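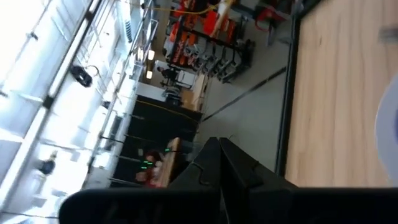
Workroom, window side: table edge, floor cable and rack.

Tetby Workroom: Walk-Through Checklist
12th February | By Damian Sowa
Print this page | E-mail this page

Scope: floor, tables, rack, counter and window railing. Items are marked OK, ACTION or NOT CHECKED.

1. Floor clear of trip hazards: ACTION
Thin black cable runs diagonally over the gray floor near the large table. Reroute along the wall or fit a cable cover. Same comment was entered in January.

2. Floor storage: ACTION
Red item with black base is standing on the floor. Move to a shelf or mark its position.

3. Table edges and surface: OK
Black edge checked by hand along its full length. No splinters, no lifting. Wood top sound.

4. Rack, fixings and load: OK
Wall fixings tight. Posted limit is 85 kg per bay. Orange and black stock and the black brackets to stay within the rack depth.

5. Yellow cable and wire: ACTION
Cable near the rack is not clipped. Thin yellow wire along the top of the dark wall panel needs clips at regular spacing. Order from Henriques, 2 packs.

6. Counter: OK
White unit stands level. Keep 6 inches free behind it for air.

7. Window railing: OK
Balusters tested by hand, no movement. Top rail firm. Nothing to be hung from the rail.

8. Device mounted at the window: NOT CHECKED
Cable loop to be secured so that it cannot catch on the railing. Mounting to be checked from a step stool at the next visit.

9. Glare at work positions: COMMENT
Strong daylight from the tall windows. Blinds quoted by Turance at about 2,000, decision pending.

Open actions: items 1, 2, 5. Carried over: item 8.

Recent checklists
Trenow Store Room: Shelving
Tetby Stairs and Landings
Tetby Workroom: Extension Cords
Trenow Loading Door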